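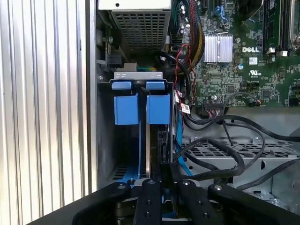 Figure 1. Gripper at the drive bay of a Dell desktop tower.

Automated Drive Removal at a Computer Refurbishing Site: Effects on Bench Work
Project report, Work and Technology module
Hatice Oral
Submitted 15/03/2022

1. Background

Wurnex takes in used office computers, wipes or destroys the drives, and sells the machines on to resellers. The work is done at one site, Jultgate. Desktop towers make up most of the intake. Until last year every tower went through a manual bench, where a technician opened the case, unplugged the drives, pulled the carriers, scanned the serial numbers, and passed the case to the cleaning station.

One of the manual benches has now been replaced by a robot cell. The arm and gripper were set up by an outside integrator, Hauksdóttir, which also wrote the program for the first group of tower models. Serial numbers and drive status are kept in Flusia, the stock system the site was already using.

The question for this project was what the cell changes for the people who used to do the whole job by hand. Cycle time was recorded, but the study was not designed to judge whether the purchase was a good one.

2. Method

I spent two weeks on the floor, split between the cell and the manual bench next to it. The sources were direct observation, interviews with the technicians on both stations, and an export from Flusia covering 3888 towers. Of these, 400 had a handwritten remark in the exception field. I read all the remarks and sorted them by cause. The technicians are not named in this report, by agreement with the site.

3. Division of tasks

The cell does not take over the job as one piece. A technician still opens the case, checks that the model is on the program list, and clamps it in position. Cables are unplugged by hand. The gripper then works on the carrier latches and lifts the carriers out one at a time. The technician scans the drive, and the case leaves by the same roller track as before.

The time allowed for the robot part is 70 seconds per carrier. If the limit is passed, the arm backs out and the tower is marked as an exception. On the manual bench no limit exists, and technicians there said that a stiff latch simply takes as long as it takes.

Two of the people interviewed described the new job as "feeding and clearing." A third disagreed and said that the preparation step needs more attention than the old job, as a mistake made there is only noticed once the arm is inside the case. 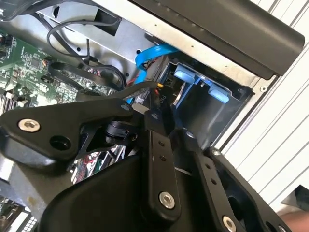 Cable handling is the step the technicians talked about most. A person at the manual bench pushes a cable aside with the back of the hand and hardly registers doing it. The gripper follows a fixed path, and anything in that path has to be dealt with beforehand. Space inside a tower is tight: the blue SATA cable curves down behind the upper part of the gripper, and a flat black connector marked P10 lies next to it, a short way from the two light-blue release tabs on the caddy. The written instruction for the cell says only "clear cables." In practice each technician has a personal way of tucking them — one folds them back over the board, another pushes them down toward the case floor — and neither way was in the training.

4. Exceptions

Cables were the largest group of remarks in the export. Next came latches that did not release within the limit, then towers whose model had been read wrongly at intake. A small group could not be sorted, mostly entries such as "stopped" or "again."

Exceptions go back to the manual bench. This has changed the mix of work there. The manual bench used to receive easy and difficult towers in the order they arrived, and now receives a higher share of difficult ones. The hourly target for the bench was not adjusted when the cell started. Both technicians at the bench raised this without being asked.

5. Skills and training

New staff assigned to the cell get one day of instruction, mostly on clamping and restart. They do not rotate through the manual bench first. The experienced technicians could often tell from the position of a cable that a cycle would stop. Newer staff waited for the stop. Rotation was planned for May, according to the shift lead, but had not been put on a schedule.

6. Limits of the study

One site and one cell were observed, and the program list covered few models. The remarks were typed by different people with different habits, so the sorting involves judgment. Times for the manual bench were taken with a hand timer and are not directly comparable with the cell log.

7. Recommendations

The target for the manual bench should be recalculated using the current mix of towers. The "clear cables" instruction should be replaced with a written routing for each tower model, prepared together with the technicians who run the cell. The exception field in Flusia should offer a short list of causes next to the free text.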